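Bin Picking Project, Final Report

Guilan Xia, with Meifang Liao
11/20/21

So my half of the project was collecting the grasp examples, and Meifang's half was training on them. I thought I had the easy half! We got our bench time through Rivico (thanks again for the keys) and I started in July with a very optimistic spreadsheet.

The plan was 357 grasps. I ended up with 181 I'd hand over without blushing, plus a pile where I'd mucked up the labels and had to toss them.

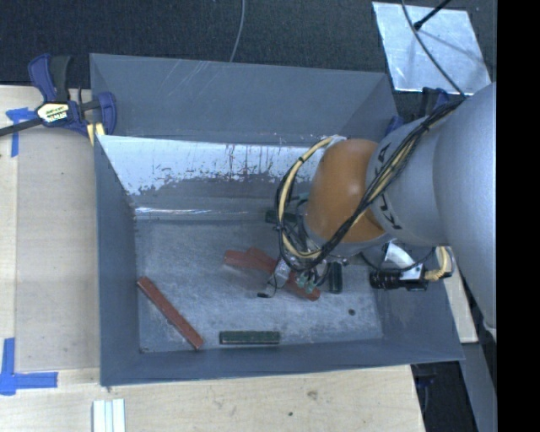

Labelling was the part I underestimated. For every try I wrote down the object, where it was lying and whether the grasp held, and my first sheet only had one box for position, so "near the wall" meant four different things. We split the bin floor into zones after that and it got heaps better. Long skinny pieces like the reddish-brown stick near the sloped front wall got their own colour code, and flat things like the dark green strip beside it got another.

Meifang's first model (she called it Furkovlow, don't ask) trained on 11 sessions and loved blocks a bit too much. Adding two more sessions, 13 all up, with mostly thin objects evened it out. Next term I'd like to try mixed piles, and I'd fix the spreadsheet before touching anything else.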